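Ekitcombe Neighbors Help Board > Home and Kitchen

Is it OK to fill the kettle from the bathroom sink?

Posted by Ville Harju

I'm renting a room upstairs and the kitchen is two flights down, so I've been making my morning coffee with water from the bathroom faucet. Steel kettle, flip lid, it just about goes under the spout if I hold it right. My landlady says bathroom water is "different" and I should stop. I say it's the same pipe. Who's right? Also there's chalky stuff forming on the bottom of the kettle and I'd like to know if I need one of those descaling products.

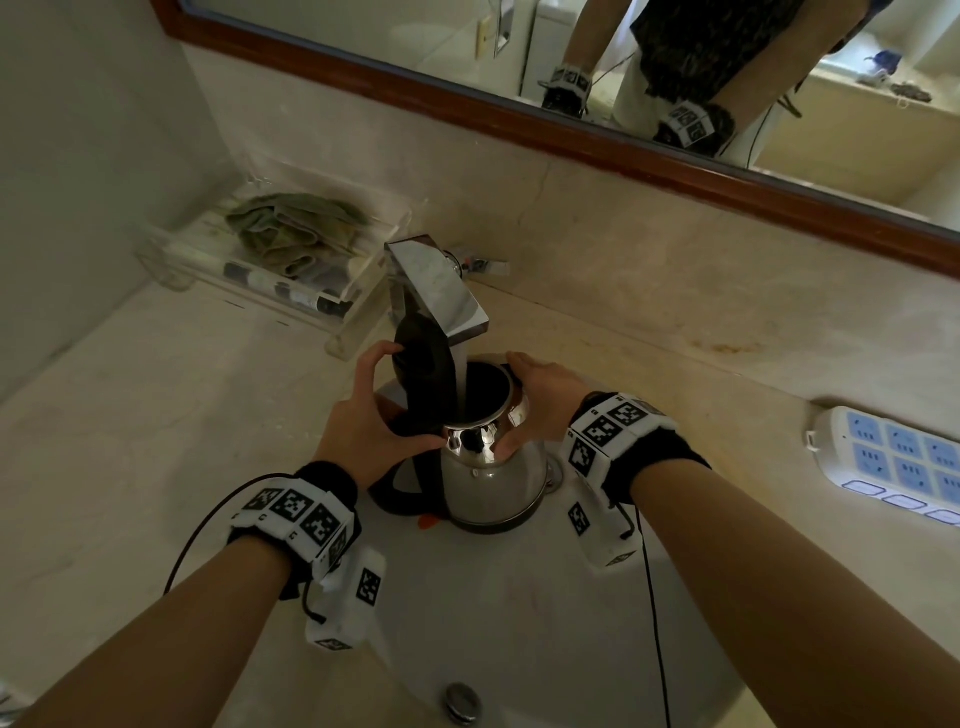 Raili Vuorinen

Your landlady may have a point, though I doubt she knows what it is. In most houses the cold water at both sinks comes off the same main. In some older buildings the upstairs bathroom is fed from a tank in the attic, and then I wouldn't drink it, boiled or otherwise. Ask her which one you have. If she can't tell you, ask whoever does the plumbing. "Different" is not an answer.

Assuming it's on the main, use the cold side only. Hot water has been sitting in a heater, and it can pick up metal from the tank and the pipes. Boiling kills germs but it does nothing for lead or copper. Run the cold for a bit first thing in the morning, especially if that faucet hasn't been used overnight. With a single lever, make sure it's all the way over to cold. People leave those in the middle without noticing.

I'd also keep the rim of the kettle off the spout. A bathroom faucet gets touched by soapy hands and splashed with toothpaste all day, so wipe it down now and then. And take the kettle off its base before you carry it anywhere near the sink, and dry the bottom before it goes back. I'd plug it in somewhere well away from the basin too. I've heard every version of "I'm careful" and I don't believe any of them.

As for the chalk, it's only scale. I bought a bottle of Tredix once and couldn't see that it did anything white vinegar doesn't. Half vinegar, half water, bring it to a boil, switch off, leave it for an hour, rinse, then boil plain water and pour that out too. I do mine every 3 months, more often if it starts flaking into the cup.

plumline70

same water. been drinking bathroom water for 6 years and im fine. get a filter jug if your worried, Plastunora makes a cheap one

Raili Vuorinen

You being fine doesn't tell him what his pipes are made of. A jug might help, but read the box, as plenty of them only claim to improve the taste. And a filter jug is no fix for tank water.

Ville Harju

Thanks both. I asked and she says there's no tank, the whole house was replumbed before she bought it. She has no paperwork for that, so I'm not sure what it's worth. The handyman from Hyvönen is coming in April to look at the boiler and I'll get him to check. Until then I'm filling a bottle in the kitchen at night and carrying it up.

Did the vinegar. Most of the white came off, but there's still a ring around the bottom and the first coffee tasted like salad dressing. How many times are you supposed to rinse it?

Raili Vuorinen

Until it stops smelling. Two boils usually does it for me. For the ring, try the vinegar again and leave it longer, and don't go at it with steel wool.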